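Vostcombe Reptile and Frog Survey
Progress report to the Konach Fund, second season

We are past the halfway mark and I'm very glad to be writing this one, because the season has been so much better than the first! The short version is that we now have 449 confirmed records of reptiles and amphibians across the survey area, up from a pretty thin start, and the new cover boards are doing most of the work.

Cover boards

The boards went out in April along the old rail cut and down both sides of Porkico Creek. Small snakes took to them almost right away. We had ringneck snakes under the creek boards within a month, and brown snakes up on the cut, where we had never managed to find one by walking. Skinks like them too, though they are gone so fast that a few entries just read "skink, probably five-lined." Those are kept on a separate sheet and don't count toward the total.

One stretch of the cut floods after heavy rain, and we lost two boards there in June. They have been replaced and moved uphill.

Frog calls

Night listening ran from March through early July. Spring peepers and gray treefrogs turned up at every stop. The big surprise was pickerel frogs calling from the quarry pond at Kwiatkowski Farm, a low snore that we had been writing down as distant traffic. We went back through our older recordings from that pond and the snore is on those as well, so they were probably there last year too.

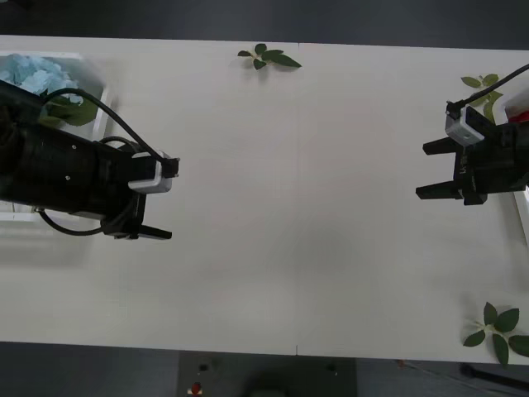 Our landowners have been asking whether any of this changes what they should do on their own ground, and the Kwiatkowski family wondered if they could still mow the bank by the pond, given that the frogs seem to spend as much time in the grass as in the water. We suggested a late cut with the blade set high, and leaving a strip next to the water alone until October. They have agreed to try it.

Public sightings

The sightings form brought in 939 reports, many with photos. A lot of the "copperheads" are young rat snakes or northern water snakes, and we write back to everyone who sends one in. People are really nice about it, and several have gone on to send us excellent pictures of other things (box turtles, mostly).

Spending

The $2000 for boards and recorders is spent, with receipts attached. Travel is a little under budget. We'd like to move what is left into batteries for the recorders, which drain quicker on cold nights than we had planned for, and would be grateful for your okay on that.

Still to do

Fall checks of the boards continue until the first hard frost. The salamander search in the upper woods hasn't started yet and needs a good wet week. After that we will clean up the records and send you the species list with the maps.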